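Speaker notes - small messes, May session

Okay, start slow. Say hi, say it's a talk on the dustpan and brush, wait for the laugh. Mine at home is called Simon and it's older than my car! First point is the pan. Go for a pale one, you can see what you've swept up.
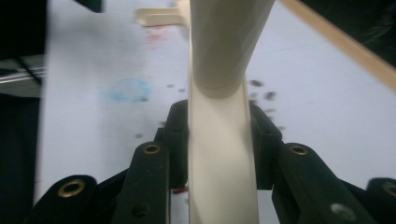
Nizar Abou Jaoude reckons colour doesn't matter a bit, it's all in the lip, and a pan that won't sit flat just pushes crumbs along the table. Fair call - read that out, then ask for hands up.

Next, handles. I like a long, narrow one, and raised sides on the scoop so nothing rolls off on the way to the bin.
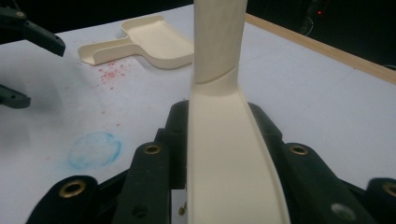

Then hang it up afterwards, please. Mine lived under the sink at Menine for years and I could never find it. A hook at elbow height fixed that.

Slow down here, this is the bit people write down. Paper over the table before any messy craft job, then fold it inward.

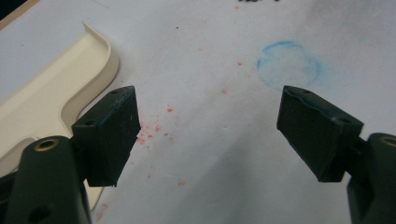

White paper spread out.

Now the brush. Short strokes, toward the pan, and tap the bristles out when you're done.

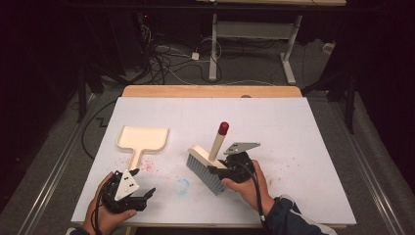 If there's time, do the glitter story (3 minutes, no more). Then questions, and stack the chairs.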